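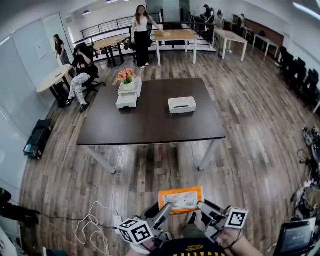 Start with the fingers, one of the regulars at Surnelex's Falside office told me, and leave the software alone until you've looked at them. A squeaky pad will ruin your morning long before a bad line of code does.

I had come to see the Han, the hand-held gripper behind the Guswood project, and I'd expected to spend the day talking about robots. We spent most of it talking about wipes, screws and cable ties, and I loved every minute! The Han is a robot's hand with a person doing the arm's job. Somebody holds it by the handles, picks things up, puts them down, and the recordings go toward teaching a machine to do the same. Guswood has 3,209 of those recordings so far, and every one depends on a tool that opens, closes and reports its position the way it did the day before.

So there's a routine, and it starts at 8 in the morning. The pads get wiped with a barely damp cloth and left to air. Then the fingers are closed on a strip of plain paper, which should tug evenly on both sides. If it slips out of one corner, the pad comes off and goes back on with fresh adhesive (press for a full minute, and no cheating).

Next come the marker cubes, the blocky black-and-white ones that let the tracking software work out where the gripper is in the room. A fingerprint on a white square can be enough to make the position jump. A loose cube is worse, and sneakier, as the numbers look perfectly healthy while everything drifts a little to one side. The crew here gives each cube a gentle twist with two fingers. Any play at all and out comes the hex key.

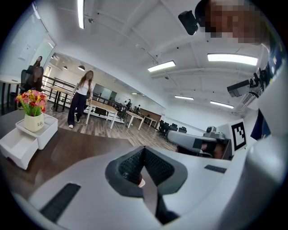

*Grip surface up close, with a second gripper and its marker at right.*

The pads themselves are treated as consumables. Surnelex swaps them after 2,000 grips, sooner if the texture has gone shiny, and the old ones go into a jar that is now almost full. Padded mailers are hard on them, I'm told, and so is anything dusty.

Cables take up the rest of the attention. The first setup used leads 300 centimeters long, and the extra length found its way under chair wheels with impressive speed. The crew now checks both connectors before each session and again after lunch, wiggling each plug while someone else watches the live signal. A flicker means a new lead, and the old one gets a knot tied in it so it can't sneak back into the drawer.

Last comes the open-and-close test, done slowly, with the readout on a screen nearby. I got to try it. The action is lighter than I'd guessed, with a small, springy push back at the end of the squeeze, and my first reading came up two millimeters short of closed. Crumb on the pad. I wiped it off and went again.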